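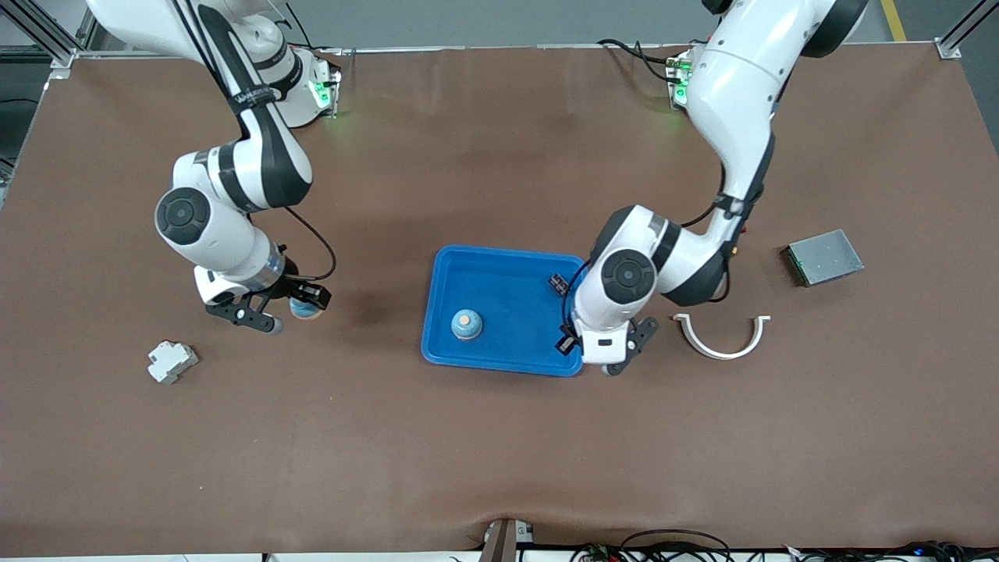
Unit 10: Flexor Tendon Repair, Early Rehabilitation

Instructor: Carola Rothe. Reading: Reinholz handout, section 13.

10.1 Timing
Primary repair is preferred while the tendon ends can still be brought together without tension. Delay allows the muscle to shorten and the sheath to scar.

10.2 Splinting
A dorsal blocking splint holds the wrist and knuckles bent. The patient does not remove it at home unless told to by the therapist.

10.3 Motion
Passive bending starts in the first week. Active motion depends on the strength of the repair; check the operative note for the number of core strands. No lifting or gripping at this stage.

10.4 Warning signs
Sudden loss of active bending suggests rupture. Call the surgeon the same day.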